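Witwood workshops agree on a common rulebook for robot arms

The shared workshops at Witwood have settled on a single set of house rules for anyone running a robot arm at a bench, and after a long winter of drafts going back and forth it is a pleasure to see the thing finally printed and pinned up by the doors.

The code was drawn up by Jivska, the small automation outfit on Grelham Road, and it runs to 29 clauses in quite plain language. Most of it will be familiar to anyone who has spent time near a moving arm. The operator keeps a stop button within reach, speeds stay at or below 200 millimetres a second whenever a person is at the same bench, and gripper screws are checked for tightness at the start of each shift and again after any bump, however gentle it seemed at the time.

There is a good deal about tabletops as well - more than some members expected. Dishes and other props should sit towards the edges with a clear patch left in the middle for the arm to work in, and anything stacked in a rack has to be steady before the power goes on. Every near miss goes in the logbook, with the time and the name of the program that was running.

Members sent in around 453 comments on the earlier drafts, and Jivska says it read the lot. The rules take effect in December, when the Cheng Hall benches also reopen, and printed copies will be kept at the front counter for anybody who would like one to take home. 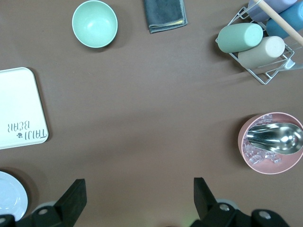 Grelham Road Regular: Good to see the speed limit written down at last, though I'd have liked a lower one for the evening classes, when the benches are crowded and half of us are still learning where the stop button is.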